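Frigorífico Drindgate Sternari
3. Puesta en marcha y temperatura

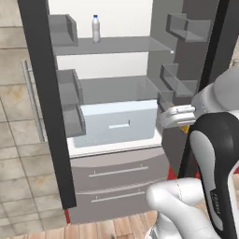
Si ha llegado hasta el capítulo 3 sin enchufar el aparato, enhorabuena: pertenece usted a una minoría muy querida por nuestro servicio técnico. Si ya lo ha enchufado, siga leyendo igualmente.

1. Deje el frigorífico de pie y en reposo 2 horas antes de conectarlo. Mirarlo con impaciencia no acorta el plazo.
2. Conéctelo a una toma de pared con tierra. La regleta donde ya conviven el microondas y la tostadora no es una toma de pared.
3. Gire el mando hasta la posición 2. Las posiciones superiores enfrían más, y la lechuga se lo hará saber.
4. Espere a que el interior esté frío antes de meter la compra. Un termómetro de nevera resulta más fiable que la mano de su cuñado.
5. Coloque los alimentos sin tapar las salidas de aire.

Nota: durante las primeras horas oirá borboteos y algún chasquido. Es el refrigerante circulando. Si oye música, mire en otra habitación.

PRECAUCIÓN: no introduzca ollas recién apartadas del fuego. Un guiso a 70 °C calienta todo lo que tiene alrededor, incluido el yogur que no había hecho nada.

PRECAUCIÓN: no rasque el hielo con cuchillos ni destornilladores. El circuito perforado no lo cubre la garantía, por muy bien que se redacte la carta.

Función Rumer (enfriamiento rápido)

1. Mantenga pulsada la tecla Rumer hasta que se encienda el piloto.
2. Introduzca los alimentos, hasta un máximo de 500 g por carga.
3. Cierre la puerta. Abrirla para comprobar si funciona es la manera más segura de que no funcione.

La función se desconecta sola. Para cancelarla antes, pulse de nuevo la tecla.

Si el piloto parpadea, consulte el capítulo 7, «Avisos y averías».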